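November 7, 2018

Week five of the robotics project and I have finally stopped making plans and started doing the work, so this is a long one.

For anyone who hasn't read the earlier posts: our module has us in small groups, each given a household job and told to get a robot arm to do it by the end of term. Other groups have washing up and laying a table. Ours is called Leka and we have laundry. There are three of us, Zuzanna Nowicki, Drita Mladenović and me. Drita does the software, Zuzanna does most of the writing up and the lab bookings, and I do the hardware and now, it seems, a lot of folding.

The arm lives in the lab and we only get it for two hours at a time. What we can take home is the hand-held gripper, which has the same fingers as the one on the arm. You hold it, squeeze, pick things up, and it records what you did. Drita's code then cuts the recording into separate picks, and those go into training. The idea is that a person can collect far more in a bedroom than the arm can in the lab, and that a real bedroom is messier than anything we would set up on a bench.

We started with towels. Towels are easy and I would recommend them to any group starting out. They are thick, they have a clear edge and they stay where you put them. By the end of the second week we could get the arm to lift a towel off a pile on most tries. Then Milovan Radonjić, who marks us, came round and asked what it did with a jumper. It did badly with a jumper. It went for the middle of the pile every time and came up with either nothing or everything.

So for the last fortnight it has been clothes, and knitwear in particular. Some things I have learned, in no order.

Knits stretch. With a shirt you can close the fingers on the cloth and lift, and the whole thing comes. With a ribbed jumper the bit you are holding comes first and the rest follows later, and by then it has dragged the next garment with it. I now take a bigger bunch than I think I need and lift slowly. My early recordings all have me lifting much too fast and I have thrown a lot of them out.

Dark on dark is hard. If I put a black jumper on a navy one I can barely tell where one stops, and the model has no chance. Zuzanna's suggestion was to leave those piles in but not to start with them. We do piles with a light or bright garment somewhere in them first, then make it harder. My mustard one has been in nearly every session for this reason.

The fingers matter more than I expected. They are flat and quite stiff, and if you come in straight from above they push the cloth down and close on very little. Coming in low from the side works better. I did an afternoon of both to compare, and the side approach is now what we all do. It does mean your wrist gets sore. I have been changing hands, which Drita says is fine as long as I note it in the log.

Do not skip the log. I skipped it for one session in the first week and we had to bin the lot, as we couldn't say which garments were in which pile. The log is a spreadsheet with the garment, the pile, the place and whether the pick was good. I fill it in after every short batch now.

We are at 1497 good picks between us as of last night. The target we set ourselves was higher, but we set it before we knew how long a session takes. On a good day I get 100 done before I lose patience. Folding everything back up takes longer than the picking does.

The results so far are mixed. On Monday's lab booking, sorry, on our last lab booking, the arm picked the top garment cleanly about as often as it took two. That is better than before. It still fails on anything with a hood. Drita thinks the cutting is at fault and that her code is starting each pick too late, so the model never sees the approach properly. She is rewriting that part. I think we need more hoods. We will probably end up doing both.

There was also a small argument about beds. Drita collects on a table with a plain cloth over it, and I collect on the bed with whatever bedding is on it. She says my recordings have too much going on in them. I say people keep their clothes on beds. We asked Milovan and he told us to train on each set separately and look at the difference, which was annoying but fair. That is next on the list, and I will post the numbers if they are worth posting.

Things to do before the next booking: more knitwear, at least one session with hoods, charge everything the night before, and ask whether the Heken group still has the spare pair of fingers. Ours are holding up but I would like a set in the bag. I also owe Zuzanna two paragraphs on grasp approach for the interim report, and writing this post has been a way of not doing them.

The next update will be after the interim presentation. If you did the module in an earlier year and had cloth as your task, please leave a comment, especially if you got anywhere with hoods.

I am at home today with the knits.

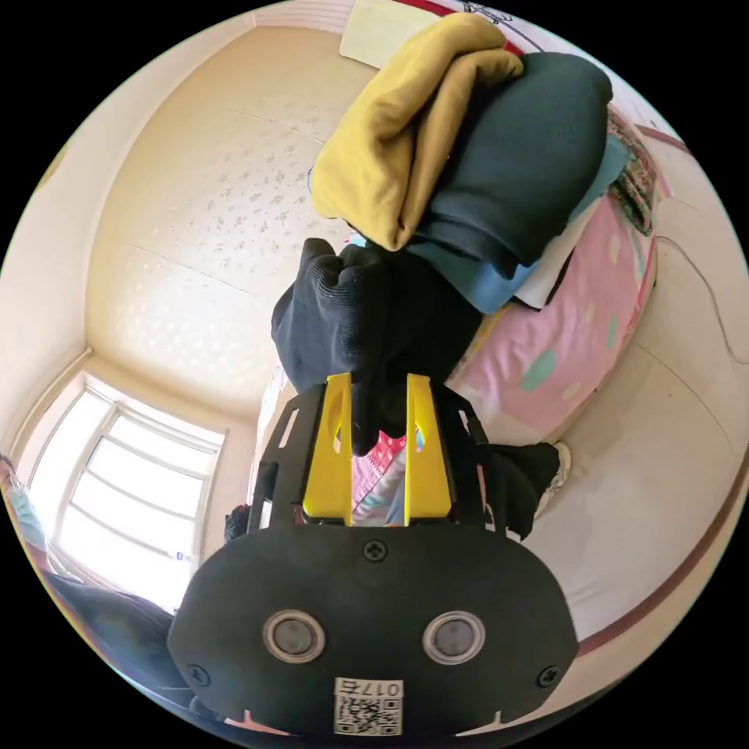 Stavros Popescu: We had cloth two years ago and hoods were our worst item as well. What helped was recording the hood lying in different ways, inside out, tucked under, flat to one side, and keeping the rest of the pile the same. Before that we had changed everything at once and couldn't tell what was going wrong. I would also side with Drita on the cutting. Ours started late too, and moving the start back a second did more for us than another week of collecting. Good luck with the interim.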